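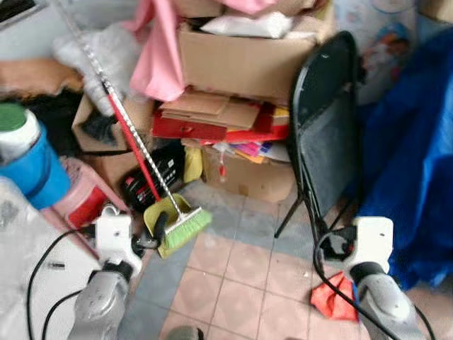
Storage corner, tiled floor. Green broom and dustpan.

Jul 8, 2020

Dye bench, madder series, second bath. Weighed out the Karakaya root again and got the same figure as last time, so the scale is fine and the pale colour on the first lot wasn't a weighing error. My guess now is the water. The first lot used tank water and this one is on town water with a pinch of chalk.

Wool is the Nekdale two-ply, scoured Monday and mordanted overnight in alum. Skeins are 20 g each, tied loosely in four places. Hafþór thinks the ties are still too tight and he may be right, there was a white ring on one skein from the last batch. Retied them with cotton.

Bath started at 19 degrees and brought up slowly over 2 hours. Held it under a simmer. The thermometer with the clip reads high, use the long one. Colour at the end of the hold was a brick red, browner near the bottom of the pot where I think it got too warm. Lifted the skeins and turned them twice. Left to cool in the bath.

The Uvel fleece is not going in this series. It's greasier than the label says and would need a second scour, and I don't want to change the fibre and the water at the same time. Put it aside for the weld tests in August.

Light-fastness cards: strip 23 has faded more than its neighbours. That is the one with iron added after the dye, which I expected to hold better. Checked the card for a slipped cover and it looked square. Will cut a fresh strip from the same skein and run it again beside the old one.

Flondton want a small sample card in three reds. Told them not before these are rinsed and dried.

To do:
Rinse skeins, cool water, no soap on the first rinse
Label the exhaust bath and keep it for a pink
Order alum, down to the last tub
Ask Hafþór where the spare pot lid went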